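Local Purchasing Rules Should Reward Good Suppliers, Whatever Their Size

Jeptoo Kioko
22 January 2026

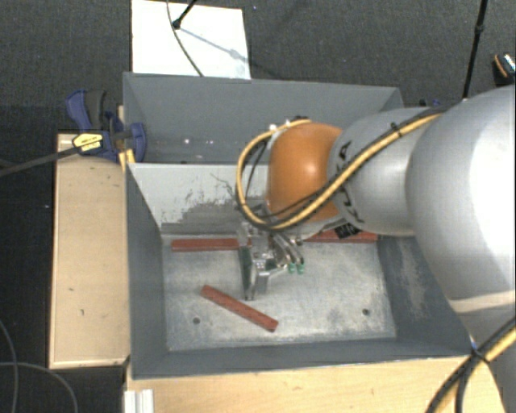 Three reddish-brown bars in a gray metal bin.

The Ridcombe council will review its purchasing rules this year, and the debate has already settled into two familiar camps. One side wants every contract to go to the lowest bidder. The other wants a fixed share of spending kept for firms inside the county line. Both positions are easy to explain at a public meeting. Neither would serve residents well.

Public purchasing is a dull subject, and that is part of the difficulty. A town buys road salt, hand railings, school desks, pump parts and printer paper. Most of these purchases are small, and most are handled under rules written when the town had one buyer and a filing cabinet. Under the present rules, any order above $3000 requires a full sealed bid. The bid packet runs to 156 pages. A machine shop in Clovlow with a good record and a fair price must complete the same forms as a contractor seeking to rebuild a bridge.

Large suppliers have staff for this work. Small suppliers have an owner who does the paperwork on Sunday night, and many have stopped trying. When the town sought bids last June for replacement railings along the Hegarty footbridge, it received 2. Both came from out-of-state distributors. Several shops within a short drive could have done the job, and the town never heard from them.

The answer proposed by the second camp is a local quota. I understand its appeal. Money spent nearby tends to stay nearby for a while, and a shop that can be visited in person is easier to hold to its word. But a quota asks only where a firm is located. It says nothing about whether the work is sound, whether delivery is on time, or whether the firm treats its own workers fairly. A quota also invites neighboring towns to answer in kind. Rivine buys a good deal from Ridcombe businesses at present – it would have every reason to stop.

A better course is open to the council. The threshold for a sealed bid should be raised, and routine orders below it should require written quotes on a short standard form. Past performance should count in the scoring, with late or faulty work recorded and the record open to the supplier concerned. Payment should be made within 18 days of delivery. For a small firm, slow payment is often a greater burden than a low price, and the town has been slow for years.

Some residents will worry that simpler rules make favoritism easier. The concern is reasonable, and it should be met by publishing every quote, every award and every payment date on the town website. A thick packet has never been much protection against favoritism. Few people read it, and those who know it best are usually those who have won before.

The council will take written comments before it votes. Business owners who gave up on town contracts should send theirs, and should state plainly which requirement turned them away.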